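Week 2 handout — budgeting a pick cell
January 12, 2025

Read before section. We use the Winwood cell as the running case, numbers are from their July order.

**Main point:** arm price is the part everybody remembers. Small stuff is what blows the budget. Quote it line by line.

- Gripper fingers, spare set (Grerer): $1,364
- Cable dress kit + install, Arrieta: $3,577
- Bar clamps, each: $30
- Bin, heavy duty: $109

Lead time on the fingers was the worst of the lot — order them first, before the bin, before anything.

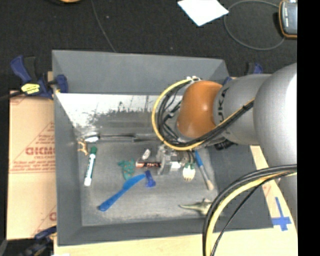 *Fig. 1. Mixed-item bin picking. Cables loop outside the wrist, bin clamped at the edge.*

Look at the cable loops and ask what they cost you. Wear, snags, a stopped cell. Budget a replacement set in year one, not "later". Same for the bin — floors get scuffed, treat it as a consumable.

Test items: mixed shapes on purpose. Marker, plastic knife, battery, toy animals. Cheap, but put them on thier own line, they get lost and someone has to re-buy.

Software seat (Jotgate) is yearly. Do NOT put it under capital. Half of last years plans got this wrong.

**For section:** one page, your own cell. Split capital / yearly / consumable. Mark every line quoted or guessed. Guesses are ok if they are marked, I will ask where teh number came from.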